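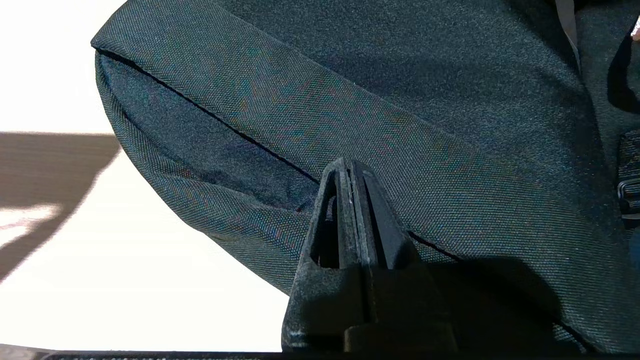
图一:腕部相机视角,夹爪指尖对着包面

标题:桌面小臂抓软包老是打滑,指尖要不要换?

楼主 murkumau_lin 发表于 2019-08-12
单臂工位,装在靠墙的书桌上,任务是抓背包这类软东西。夹爪是黑色塑料指,中间镂空带一条筋,尖头。抓硬盒子没问题,抓包就不行,布料从指尖两边滑走,包往下坠。夹紧力调大过两次,效果差不多。目前跑了200次,记录都在。想问问:
一、指尖贴硅胶片有没有用?
二、腕部相机在强光下桌面发白,影响大不大?

2楼 老周修机
先别换指。抓布不能拿指尖顶着平面夹,得夹到褶或者包边。图一里指尖正对着缝线附近那块布,左上那个鼓起来的卷边比它好夹。把目标点挪过去试试。

3楼 Presby
不同意楼上。卷边里面有填充,尖头指夹上去容易被弹开。我这边是贴硅胶片,0.5毫米的,用双面胶,每周换一次。便宜,也不用改程序。

4楼 老周修机
贴片我也用过,布料上的细毛和灰很快就糊满了,摩擦力比不贴还低。要贴就得天天擦。

5楼 Tainá Queiroz
两位说的都可以试,但楼主先把指尖擦干净。图一靠近尖端有浅色划痕和灰点,拿无绒布蘸酒精擦一遍,再检查固定螺丝。我们组抓织物以前每8小时擦一次。
另外发一张工位全景吧,光看腕部画面判断不了光从哪儿来。

6楼 murkumau_lin
擦了,螺丝也紧了一遍。全景如下,从头部相机截的。桌上东西有点多,台灯没插电。

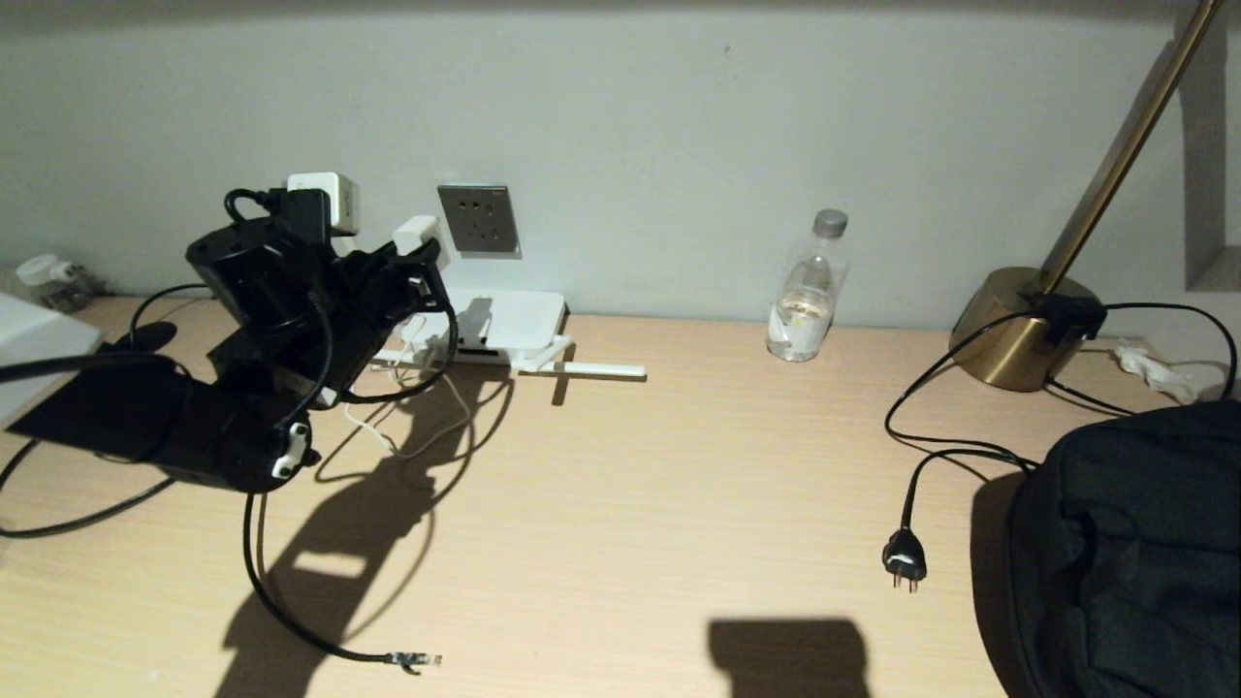

7楼 Simone Guerra
关于布线和光照

先说线。臂下面垂着一根黑线,一直弯到桌子前面,带金属头的那端就搁在桌面上。这根要是没用就拆掉,有用就接好固定。关节之间那几圈也要理,留够活动余量,用魔术贴扎,别用硬扎带。我在Batista那条线上见过关节把线绞断的,停机9小时,换线只花了一小会儿,剩下全在重新标定。
白色细线也在臂的下方,散着几圈,收到墙根去。
再说光。臂的影子很重,斜着压在桌子中间。臂一动影子跟着动,腕部相机的曝光也跟着跳。拉个纱帘,或者把曝光锁死。

8楼 老周修机
曝光锁死我反对。白天光线变化大,锁了之后到傍晚全黑。加遮光比较稳。

9楼 Simone Guerra
傍晚补灯就行。自动曝光的问题是每次抓取的画面亮度都不一样,对着白桌面尤其明显,图一里桌面亮的地方已经没什么细节了。

10楼 Presby
能不能先解决打滑再吵曝光……

11楼 tustthorpe_a
插一句,桌上的水瓶和台灯都挪走。瓶子里还有水,离插座也不远,碰倒了麻烦。灯座那根线绕在桌上,包一拖就可能带到。

12楼 murkumau_lin
汇总一下我准备做的顺序:
断电,拆下或固定那根垂下来的线;
重新扎关节处的线束,手动把各关节转到限位看有没有拉扯;
清桌面,水瓶台灯拿走;
挂纱帘,曝光先保持自动;
目标点改到包边,指尖不贴东西跑一轮,再贴硅胶片跑一轮,两轮对比。

13楼 老周修机
可以。两轮之间别动包的位置和夹紧力,不然没法比。

14楼 Tainá Queiroz
线束动过之后记得重新回零,腕部相机的外参也查一下。上次十二月我漏了这步,偏了2毫米,找了一下午。

15楼 murkumau_lin
收到,外参会查。硅胶片已经下单,到了先跑不贴的那一轮,数据贴在这个帖子里。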